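Floors & Surfaces | Household Tips

Wood floor advice I no longer believe

By Osvaldo Marras
13/10/2020

I have been looking after wood floors, mine and other people's, long enough to have followed most of the advice that gets passed around and regretted a good part of it. Some of it does no harm. Some of it will have you on your knees with a scraper in March. What follows is what I tested in my own hallway, which gets two dogs and a teenager through it every day.

Vinegar and water

The most repeated tip of them all. A splash of white vinegar in a bucket, mop, done. The trouble is that vinegar is an acid and most floor finishes don't like being wiped with acid every week. I did one half of the hall with it through a whole winter and the other half with plain water and a drop of dish soap. The vinegar half went dull first, and it smelled like a salad. Plain water and soap, with the mop wrung out until it barely leaves a mark, did the same job on the dirt.

If you have old waxed boards, keep the bucket away altogether. A dry mop and a soft brush will do nearly everything.

Steam mops

Sellers will tell you they are safe on "sealed wood." Ask them what happens at the joints. My neighbor Raffaele Serra ran one over his dining room twice a week and the board edges started to lift by the window, where the sun gets at them. Maybe the sun would have done it alone. I wouldn't bet a floor on it.

Walnuts, tea bags and other pantry cures

Rubbing a walnut on a scratch does darken it a little. So does rubbing it with a greasy thumb, and neither one lasts past the next mopping. Strong tea works on bare wood and does nothing on a finished board, where it sits on top and wipes off. Mayonnaise on white water rings I have tried three times. Once the ring faded, and that one had been left overnight, so who knows if the mayonnaise did anything.

For a real scratch, buy a wax filler stick one shade darker than you think you need. Rub it in across the scratch, scrape off the extra with an old plastic card, buff with a sock. On a reddish-brown floor the "mahogany" sticks tend to come out too purple – try it inside a closet first.
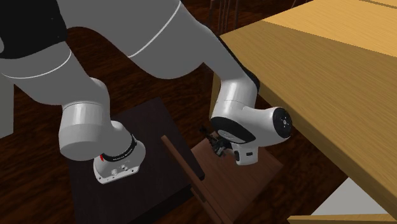

Felt pads

I do believe in felt pads, but the stick-on ones are mostly a waste. The glue creeps, the pad slides half off, and then you have a sticky edge picking up grit and dragging it over the boards. Grit is what scratches a floor. Get the kind with a nail or a screw for chairs that move every day, and save the stick-on ones for the bookcase. Check them when you vacuum, and pull out whatever has got stuck in the felt.

Sandpaper, and when to leave it alone

Every second article says to "lightly sand" a mark. On a thin veneer floor you can go through the top layer before you know it. If you have solid boards and you must, start at 80 only for real damage, and don't jump straight from there to something very fine. You will see the coarse scratches as soon as the finish goes on. Sand with the grain. Vacuum, wipe, wait, look at it from low down with a flashlight, and you will nearly always find a spot you missed.

I have never needed 500 on a floor. It leaves the wood so smooth that some finishes have a hard time gripping. Good for a jewelry box.

Polish in a spray bottle

The shine looks great for a week. Then it scuffs, so you add more, and after a year you have a cloudy layer that has to be stripped. If your floor is dull, wash it properly first. Mine was just dirty. Two buckets of warm water (changed when gray) brought back more shine than the bottle I'd paid for.

Rugs

Put one at the door, shake it outside, and move it every so often or you will get a darker patch where the light never reaches. Avoid rubber backing on wood. It can stain the finish yellow and I have not found anything that takes that out, whatever the label says.

Related tips
Does baking soda clean anything?
Squeaky stairs: what worked and what didn't
Getting candle wax off a table
Drawer runners that stick in summer
Cast iron pans and the soap argument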